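January, afternoon

Continued with the recordings of the chaplaincy training days at Salinas. Tape 41 has a strong hum in the first hymn, but the spoken prayer after it is clear. Magnus Swanson asked me to keep both.

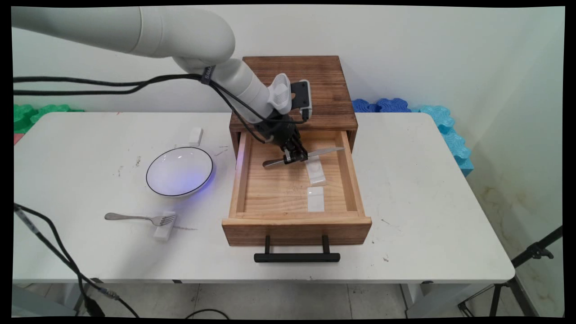

Joltstead Sound Archive, Pastoral Education Section

Cleaned the hum with the filter at 100 Hz, second try better. The talk on grief visits is still without speaker name. To ask Taltano for the printed programme.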